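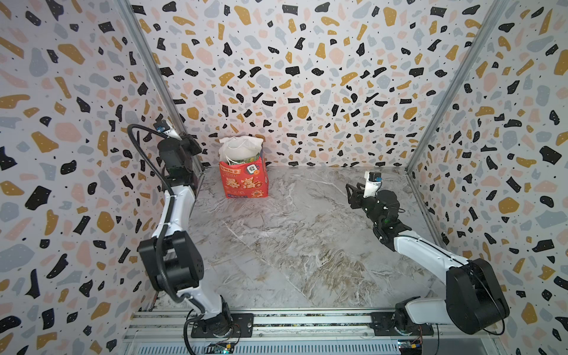 Patterned wallpaper on three inside walls — how to keep the pattern level at the corners?

Posted by Adom Amoah
13 August 2022

I am papering a recess with a back wall and two side walls. The paper is a terrazzo print, straight match, with a repeat of 39 cm. The recess is 1194 mm across the back. Neither back corner is plumb; the left one runs out by 15 mm between floor and ceiling. I have hung plain paper before but nothing with a repeat. Should I start in a corner or in the middle of the back wall, and do I wrap the paper round the corner or cut it there? The walls are old plaster, sealed in April with diluted paste.

3 replies

Lamptey

Start in the middle of the back wall. Drop a plumb line and hang the first length to it, then work outwards both ways.

Do not wrap a full width round an internal corner. Measure from the edge of the last length to the corner at the top, middle and bottom, take the largest figure and add 10 mm. Cut the next length to that width and hang it, so that a narrow strip turns on to the side wall. Keep the offcut. Draw a new plumb line on the side wall, at a distance from the corner equal to the narrowest part of the offcut, and hang the offcut to the line with its cut edge overlapping the turned strip. Trim the excess in the corner with a fresh blade.

You will lose a little of the pattern in the overlap, and with your left corner the loss will vary from top to bottom. On an irregular chip pattern this is hard to see from a normal distance. On a stripe it would be obvious.

Drornero

Just wrap it, corners never show once there is stuff in front.

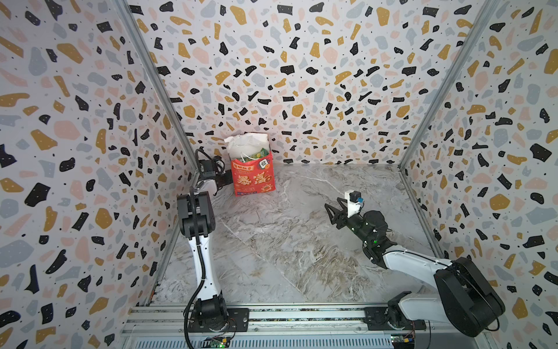 Clelstead Home Repair Circle — Walls and Ceilings

Cinitz

I would not follow the reply before mine. Paper taken round a corner that is out of plumb leaves the next length out as well, and it tends to pull away from the angle as it dries.

Two additions to the first reply. Check the batch number on every roll before you cut. Use overlap adhesive where the paper laps over itself if it is vinyl, as ordinary paste may not hold on a vinyl face.

On quantity: each drop has to be rounded up to a whole number of repeats. If your wall height plus trimming comes to 196 cm, for instance, you need six repeats, so 234 cm per drop. A standard 10 m roll then gives four drops, with a short piece left over.

Diluted paste is fine as size. If the plaster still feels powdery when you rub it, put on a coat of primer first and let it dry fully — otherwise the seams may lift.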